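4.2 Folding on the kitchen table

Several of the laundry guides we reviewed, Plunasix among them, treat folding as a matter of method. The reader is given a sequence of folds and promised a stack of even rectangles. Little is said about what lies under the clothes while the folding is done, and less about dark clothes. We doubted that either could be left out, and the Cledberg households gave us a chance to look. Of the 25 homes that took part, 13 folded on a kitchen or dining table, and most of those tables wore a cloth.
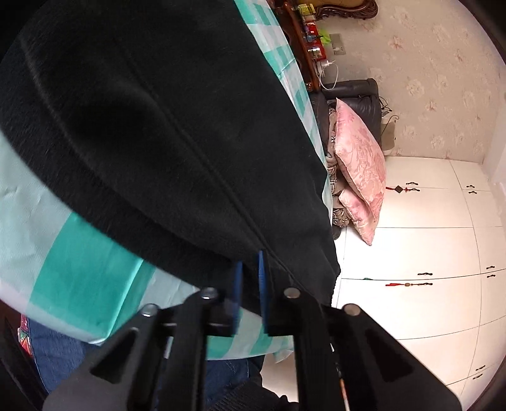
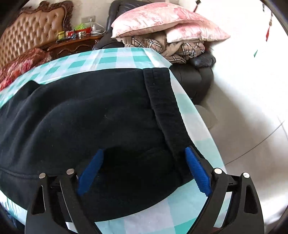 Figure 3. Black clothing spread over a checked tablecloth in teal and white.

4.3 What the tablecloth does

The common claim is that a checked cloth helps. The lines are said to act as a guide, so that a person can square up a hem or a waistband without thinking about it. We find this hard to accept as stated. A large garment covers most of the lines a person would need. In Figure 3 the black fabric takes up much of the surface in both views, and the checks show mainly past its edges. A grid that can only be seen past the edge of the work may help to set the first fold straight. It is less clear how it could help with the second, when the cloth has been pulled about and the garment no longer reaches the same lines.

Our folding records do not settle the question. Households with checked cloths produced stacks that our raters scored as slightly neater, but these were also the households that folded sitting down and took longer. When we compared only the ones who took a similar time, the difference was too small to mean much. The Lumbao survey reports a strong effect, yet it asked people how neat they thought their own folding was. We would not put much weight on that.

The contrast in color is a better candidate. Against teal and white, the outline of a black garment is easy to find, wavy edges included. The trouble is inside the outline. Folds in dark fleece and similar soft fabrics are told apart by faint gray highlights, and a seam may be the only firm line a person has to work from. Participants complained about this more than about anything else. One said she folded black pants "by feel, and then by hope." Another kept all of the dark things for Sunday afternoon, when the table got the sun.

4.4 Waistbands and lint

Gathered elastic raises a separate problem. The guides tell the reader to bring the two ends of the waistband together and then to smooth the band flat. A gathered band does not lie flat. In the second view of Figure 3 it ends the garment in a wide strip of fine puckers, with a wavy outer edge. Matching one such edge to another is guesswork, and the error is carried down into the legs. Eight households had given up on the waistband altogether and lined up the legs first. The Cakora leaflet calls this a mistake, but offers no evidence, and the stacks from these homes were no worse than the rest.

Lint was raised in 11 of the interviews, nearly always in connection with black clothes. Light specks and a pale wisp can be seen on the garment in the same view. Participants were quick to blame the tablecloth. We are not convinced. Lint may come from the wash, the dryer, the basket or the person folding, and no household had tried the obvious test of folding the same load on a bare table for a few weeks. Until someone does, the tablecloth should be treated as a suspect and no more than that.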